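Tistlow Software Support: notice on the Ralter desktop update

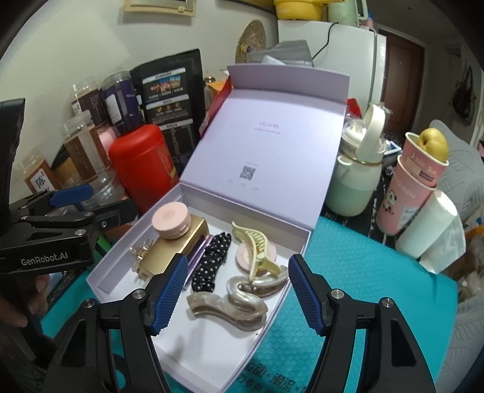
1/4 Version 6 of the Ralter desktop client is now being issued to all account holders. Installation requires 600 MB of free disk space.

2/4 Users of version 2 must export their saved layouts before updating. Older layouts cannot be imported afterwards.

3/4 We are aware that the start panel may open blank on machines with two monitors. Brekeck has supplied a correction, to be released on Saturday.

4/4 Enquiries should be sent through the support form.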